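Drutell ships Trirell 2 e-reader early, adds second production line

FOR IMMEDIATE RELEASE – Drutell said Tuesday it will start shipping the Trirell 2 e-reader in December, a month ahead of plan. Pre-orders passed over 900 in the first morning. Second line now running at the Engelbrecht plant.

Price is $254, case included. Same screen size as the first Trirell, new front light, page buttons back on both sides. Battery good for 40 hours of reading with the light on. Charger sold seperately. 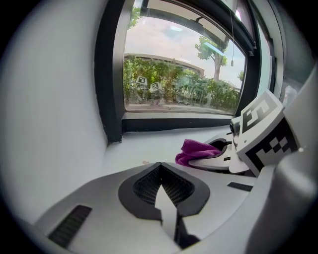 Lamai Boonyarit said the page buttons were the thing owners of the first model asked for most, and that the team would have held the launch before dropping them again. She added that anyone who pre-ordered at the old ship date will be moved up automaticaly, no need to call.

Trirell 2 runs Sesine, Drutell's own reading software. Library loans work out of the box. Notes sync to phone – Android first, iPhone later in the winter. Books bought on the first Trirell carry over with the same login.

Colors at launch: black, sand. Green to follow, no date yet. Stores get stock a week after online orders go out. Trade-ins on the first model open the same day, online only.

Review units: limited number, requests through the Drutell press desk. Please include a shipping address and your deadline.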